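Jalitz Opens Toy Lending Library for Families

27/08/2025 – By Nélida Iturra
Last updated: 27/08, 16:40
Reading time: 2 minutes

Families in Jalitz can now borrow toys and board games free of charge. The new toy library opened its doors this week in two rooms of the old post office, behind the market square. It has 232 items on the shelves, and more are expected before winter.

The idea came from Mwanahawa Mrema, a former kindergarten teacher who moved to the town with her two daughters. She noticed that children often lose interest in a toy after a few weeks, while the parents have already paid a lot of money for it. In July she asked neighbors to bring what they did not need anymore, and her garage was full very soon.

"I had to park my car on the street until the opening," said Mrema. "People brought puzzles, train tracks, dolls, and one very big drum. My neighbors were not so happy about the drum."
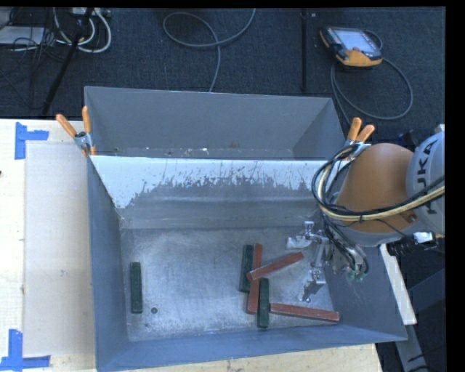 Each family may take up to 5 items at one time and keep them for three weeks. The membership is free, but parents must show a proof of address and leave a phone number. If a small part is lost, there is no fine. The library only asks that the family reports it, so that the next child does not receive a game which cannot be finished.

The local company Fostorum gave the shelves and paid for the first year of heating. The town added 300 euros for cleaning products and labels. On the opening day 32 families signed up, most of them with children under six.

The toy library is open in the afternoon from three to six, and on the first weekend of the month also in the morning. Donations are accepted at the side entrance. Soft toys are not taken at the moment – there is no washing machine in the building yet.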